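## Money corner: what the second pair of arms will really cost

The request for next year's equipment went in at the end of September, and several of you have asked why the number at the bottom is bigger than the number we talked about over lunch. The short answer is that the lunch number was for the arms.

The Hasova quote covers two arms, two grippers and a controller. It doesn't cover the stand, the spare fingertips, the cable set that fits the stand, or delivery past the front door of the building. Stikolwood will build us a stand for 600, which sounded steep until we priced our own time at making one. We have made one before. It's the thing holding the coffee machine up.

Then there are fingertips. We went through 14 pairs last year, and the budget allowed for four, a figure copied from a spreadsheet that predates anyone now working here. This time I've put in 20 pairs and expect to be told it's extravagant. Asico will do a discount on the full box and no discount whatsoever on anything less.

The line that has attracted the most comment is 1,744 for "soft goods and sundries". I would like it known that this is mostly sleeves, cable ties, replacement covers and bin bags. Finance queried the bin bags. They wanted to know whether a robotics group could perhaps share with the kitchen, and I replied that the kitchen was welcome to come and ask for them back.

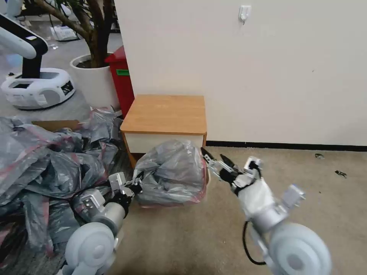
Bags are awkward stuff to budget for, as they are to pick up. They have no fixed shape, they tear, and nobody orders them until there are none left. I've moved them to a standing order, same as the gloves.

The Matoušek service contract is the one item still open. The cheap version gets us a visit within a month; the dear one gets us a visit within a week and a telephone number with a person on the end of it. I've asked for the dear one and pencilled in the cheap one, so please be gentle with the wrists until we hear.

If you need anything that isn't on the list — and I mean need, with a part number — send it to me before the revised sheet goes back at the end of the month. "More grippers" isn't a part number. Neither is "a better floor", though I did enjoy the drawing.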